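What I Did With a Math Degree (So Far)

Mostly teach, it seems, and argue about stochastic processes with people who are better at them than I am.
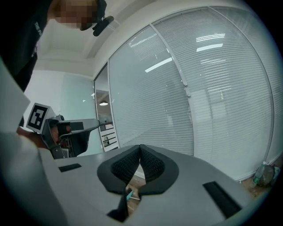

Fallberg, 10/14/25

So the semester is halfway gone and I still haven't written the post I promised in the summer, the one about how I ended up teaching probability when I spent my whole twenties swearing I was an algebra person. A few of my students have asked, and Su-chen Tseng asked twice, so okay, okay, I'm doing it.

I grew up in Grurkum, which has one high school and, when I was there, one math teacher. Ms. Gowda – Sumathi Gowda, though I didn't learn her first name until I was 25 and she told me to start using it (I still can't) – had a master's in statistics and could have been doing a lot of other things. She ran a Thursday afternoon problem group with donuts. I went for the donuts. I won't pretend otherwise. But she'd put up one problem and then sit in the back of the room and grade, and she would not help you, not even a little, until you had written down something wrong. She wanted wrong things on the board. I have stolen this completely and use it in every class I teach.

College was fine. I liked groups and rings and I liked that you could do them lying on the floor. I went on to grad school at Fallberg thinking I'd do representation theory, and for two years that's what I did, pretty badly. My advisor at the time was kind about it, but we both knew. I had 423 pages of notes and not one result in there that was mine.

Then Satish Achari came to give a talk on random walks on groups. I only went because it had the word "groups" in the title! I remember him drawing this little drunk path wandering around on a tree and asking what the chances were that it ever came home. I thought about it on the bus. I thought about it at dinner and missed most of what my roommate was telling me about her sister's wedding. The next morning I knocked on Mareike Hinrichs's door, as she was the only probabilist in the department then, and asked if she'd take me on. She looked at my transcript for a long time and said, "You have never taken measure theory." I had not. She gave me a list of exercises, told me to come back in three weeks, and went back to her sandwich.

That was a rough three weeks. I did all of them except number 20, and it still bugs me that I never got number 20. I asked Mareike about it at her retirement dinner and she said she was never totally sure it was true.

The thesis took four more years. It has one good theorem in it, in chapter three, and a chapter five that I'd take back if they'd let me. Bindu Warrier was on my committee and sent me 224 comments on the first draft, numbered, and every single one was right except the one about commas. She's now the person I write papers with, so be careful who reads your drafts.

After that I had a postdoc in Nenard, where it rained and I learned to cook, and where I taught my first big lecture class. I was terrible. I wrote too small and I talked to the board. Somebody wrote on my evaluations that I seemed "scared of the middle of the room," and I've thought about that more than anything a referee has ever said to me. I teach from the middle of the room now whenever there's an aisle.

And then the job here opened up and I came back to Fallberg, to an office two doors down from the one where I got handed that list. I've been teaching Intro Probability ever since, plus the grad course every other spring. I do get the occasional "so you switched fields, wasn't that scary" question from students who feel stuck. Yes, it was. I cried in the library, second floor, by the old journals. But I was already unhappy, and at least the new thing was hard in a way I wanted to get up for.

Anyway, midterms are sitting on my kitchen table and I've graded 20 of them, so the rest of this will have to wait. Su-chen wants the next post to be about how she and I proved the wrong lemma for a whole summer. I'll ask her if I can tell the part about the whiteboard.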